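**Spending the robot money (or trying to)**

I promised last time I'd write up where we are with the bin-picking budget, so get a cup of tea, because it's not short.

The quick version is that the arm was the easy bit. We had a price for it before Christmas and everybody nodded. What we hadn't priced properly was everything hanging off it - fingers, hoses, cable dressing, the mounting, and some way of telling the thing where the bars are when they've been tipped in any old how. I put all of that on one line called "extras" in the first version of the spreadsheet, and Svetozár Kolář sent it back with a single question mark next to it. Fair enough!

So I've split it up. There are now 15 lines, and these are the ones I keep going back to:

- **Fingers.** We're budgeting for 2 spare sets from day one. They rub on metal all shift, and waiting for a delivery with the cell stood still would cost us far more than the parts.
- **Cables and hoses.** Renard quoted for a tidy dress pack and I nearly fell off my chair. Pešek came in lower but wanted us to fit it ourselves. I'm leaning towards Pešek, with a day of their fitter's time added on.
- **Bins.** I'd assumed we'd use the ones we've got. We can, but they need to sit in exactly the same place every time, and clamps are fine for trials but not for a night shift. Proper locating fixtures are on the list now.
- **Training.** Two people from Flarkville, not one. If only one person can drive the pendant, you can guess who'll be on holiday when it stops.

Araden have offered to lease us the whole lot, which I went into feeling rather sniffy about and came out of quite keen (the monthly figure includes servicing, and we'd get a break clause after the first year). The snag is that their lease doesn't cover changes to the gripper, and the gripper is the bit I'm most sure we'll want to change. I've asked them to look at that again.

There's also the contingency. I've put in 10 per cent and I'd like more, so if you were planning to argue me down, please bring biscuits.

The spreadsheet is on the shared drive in folder 213, and comments are welcome until 31 January 2019. After that I'm locking it and sending it upstairs, typos and all.
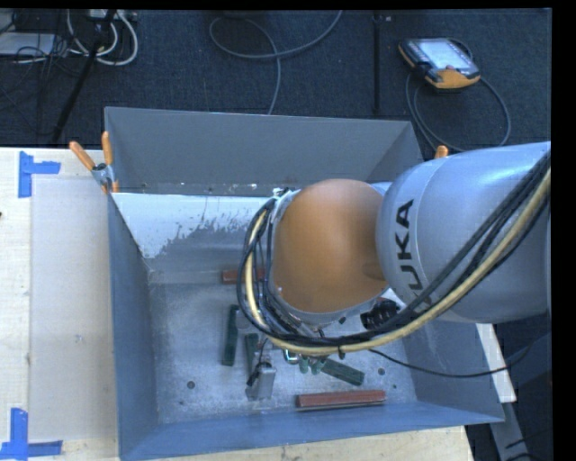

Should we buy the spare fingers with the robot or order them later?

Order them with the robot, so they go on the same delivery and we have them in the cupboard before the first shift starts.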